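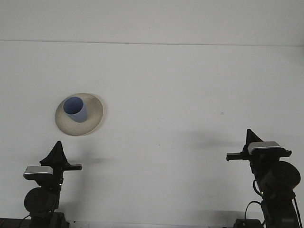 Bench 2, both arms up, cup on plate. Fixed camera.

23 Jul 2024

Gripper comparison, cup and plate task. Written up by me, with Chi-keung Lau running the right arm and reading off the log.

Aim for today was to settle which finger set goes on for the Gudow runs. We have the Eltwood fingers (stiff, narrow tip) and the Gindby ones (same length, softer pad). The task is the same as before. Left arm takes the cup off the plate and puts it down in the middle of the table, right arm picks it up from there and moves it to the right side. Plate stays put.

Setup notes
- Wrist cameras recalibrated on both arms before starting. Left was fine. Right had drifted a little and I redid it twice before the numbers agreed.
- Fixed camera not touched. Exposure locked, otherwise the white table pulls everything dark.
- Controller at 200 Hz for the first block, 300 Hz for the second. Grip force limit at 70 percent of max for both.
- Cable on the right arm needs more slack at the wrist. It arches out over the table and I don't want it near the handoff spot. Moved the clip down one link after the first block.

Eltwood fingers
Good at getting in close. The tip fits between the cup wall and the rim of the plate without much fuss, and that is the hard part of this task, given that the cup stands left of center and its mouth comes close to the rim. Approach from the near side worked best. Coming straight down I kept touching the plate with the outer finger, and the plate slid. Not far, but enough that the next approach was off.

The weak point is the hold. The cup has smooth sides and gets narrower toward the base, so when the fingers close low it wants to slip down. Closing higher up helped. Chi-keung suggested a small tilt at the wrist before closing, to match the slope of the wall. We tried it by hand in teleop and it held better. Not in the script yet.

Gindby fingers
Hold is clearly better. No slips on the lift that I saw. The pad is thicker, though, and on the plate side there is not much room for it. Two aborts in the first block, both from the force limit tripping against the rim. Raising the start height fixed one kind of abort and did nothing for the other.

Handoff on the right arm was easy with either set. Open table on all sides, nothing to hit.

Controller rate
Could not see a difference in the pick. At 300 the left arm is a bit quieter when it settles, and the right arm buzzes at the elbow when it leans far out. Went back to 200 and the buzz stopped. Leaving it at 200 until somebody looks at the gains.

Other
- Wrist camera on the left loses the cup in the last part of the approach. All it gets is plate. The policy seems to cope with this, the scripted version doesn't.
- Marks on the table top near the middle. The blob detector picked one of them up as an object once. Wipe down before next session, and mask whatever doesn't come off.
- Po-yen Ko wants the same runs with the Ho controller on the left arm. Fine by me, but after the finger question is closed.

To do
Put the wrist tilt in the script and rerun Eltwood with it.
Ask Gindby if the pad comes in a thinner version. If not, try sanding down a spare.
Order longer cable for the right wrist.
Decide on the fingers before the Gudow runs in October. Eltwood with tilt is my pick so far.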